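Skonska 玩具厨房整理活动 招募参加者

大家好,我是 Atif Rana,在 Skonska 负责玩具和儿童用品的使用研究。我们现在招募一些成年人,来我们的房间里摆放和收拾玩具厨房的用具。下面我把内容、时间、报酬和要求都写清楚,请您看完以后再报名。

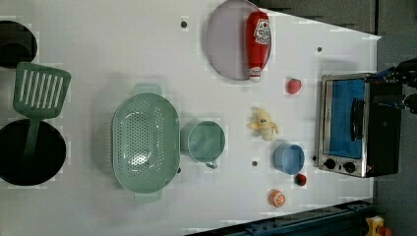
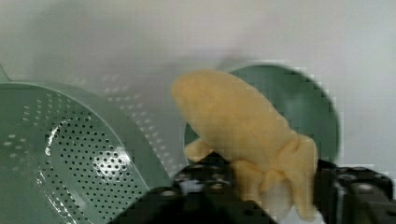
桌上的玩具厨房用具:两张照片里都有绿色沥水篮和剥开皮的玩具香蕉。

一、活动的内容

我们想了解,人们在一张不大的桌子上怎么安排锅、盘子、杯子和玩具食物,又怎么把它们收起来。同样一个沥水篮,有的人用来装水果,有的人一定要先把它放到旁边去。这两种做法我们都很想看。

参加者每次会拿到一套用具,例如平底锅、锅铲、沥水篮、杯子、盘子、玩具水果、番茄酱瓶(毛绒的)和一台玩具小烤箱。每一套不完全相同。您要做的事情有以下几种:

按照卡片上的一句话准备一份“早餐”或者“午餐”,比如“把香蕉放进沥水篮”“把杯子放在盘子旁边”;
把桌子收拾好,锅具和食物分开放,怎么分由您决定;
把收好的东西重新摆出来,摆得和上一次不一样;
最后用几句话告诉我们,哪件东西不好拿,哪件东西不知道放在哪里合适。

卡片上的句子很短,有的时候意思也不太清楚,这是故意的。请按照您自己的理解去做,不用问工作人员“这样对不对”。

二、时间和地点

活动在七月进行,每天有上午和下午两个时段。每个时段80分钟,中间休息一次。您可以只参加一个时段,也可以最多参加四个时段,但是同一天请不要报两个。

地点是 Skovwood 楼 502 室。出电梯以后向左走,门上贴着 Nakico 的牌子,Nakico 是这次活动的名字。房间里有饮用水。楼下可以停自行车,汽车的停车位很少,建议您坐公交车来。

三、报酬

每完成一个时段,我们付给您 80 元。四个时段都完成的参加者,另外再得到 80 元。报酬在最后一次活动结束以后一起支付,一般需要五个工作日。交通费不另外报销,这一点请您理解。

如果您中途不想继续,可以随时告诉我们。已经完成的时段照常付款,没有完成的那一个时段按一半计算。

四、我们希望您

年满十八岁;
能够站着或者坐着在桌子前面做事,中间没有困难(桌子的高度不能调,椅子可以调);
能看懂简单的中文卡片;
愿意让我们记录您手部的动作和桌面的情况,面部不会保留在资料里。

会不会做饭没有关系。家里有没有孩子也没有关系。左手习惯的朋友我们特别欢迎,目前报名的人里左手习惯的太少了。

如果您参加过我们和 Kasprzak 一起做的玩具餐具活动,这次也可以再报名,请在邮件里说明一下。

五、关于用具的几点说明

请不要用力拉玩具香蕉的皮。毛绒的番茄酱瓶不要压在锅的下面。您如果对塑料或者毛绒材料过敏,请提前告诉我们,我们会和您商量能不能参加。

活动当天请穿袖子不太宽的衣服,戒指和手链最好先取下来。包和外套可以放在门口的柜子里,柜子有锁。

六、怎么报名

请发邮件给 Skonska 活动组,标题写“Nakico 报名”加上您的姓名。邮件里请写:

您的姓名和年龄;
联系电话;
方便的时段,请至少写两个;
习惯用左手还是右手;
有没有过敏。

我们收到以后三个工作日之内回复。如果没有收到回复,请您再发一次,有时候邮件会进到垃圾箱里。名额满了以后,我们会把后来的朋友放在候补名单上,有人取消就马上联系您。

临时不能来的话,请最晚在前一天下午告诉我们,这样可以把时段让给别人。迟到超过十五分钟,我们可能需要给您改到另外一个时段。

活动记录只用于 Skonska 内部的研究,不会用在广告里。您可以在活动结束以后要求我们删除您的记录,写一封邮件就可以,不需要说明原因。

我的中文不是母语,如果有写得不清楚的地方,请直接来信问我,我会尽快回答。

Atif Rana
Skonska 活动组
2020年7月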